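4/20/20

Today I worked again on the drawer for Hawi Lencho. The Wiseck router is strong, but my hands are still learning it. I cut 3 test pieces of oak, 12 inches each, and two of them had a gap at the corner. I think my fence was not at 90 degrees.
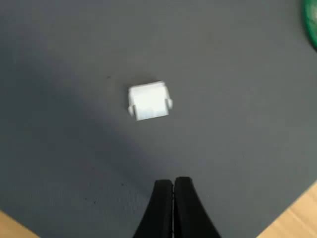
White plastic block on the gray mat.

After lunch I called Kavinda Wickramasinghe and he told me to make the first pass very light, then go deeper. I did so, and the edge came out clean — no torn fibers at the back side. I was very glad.

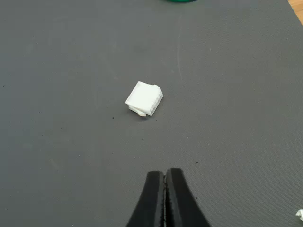

The glue from Jastent is almost finished, so I must order more before I start the second drawer. Sanding I leave for tomorrow, first by machine and then by hand with the 300 paper. The bench I promised in November is still waiting.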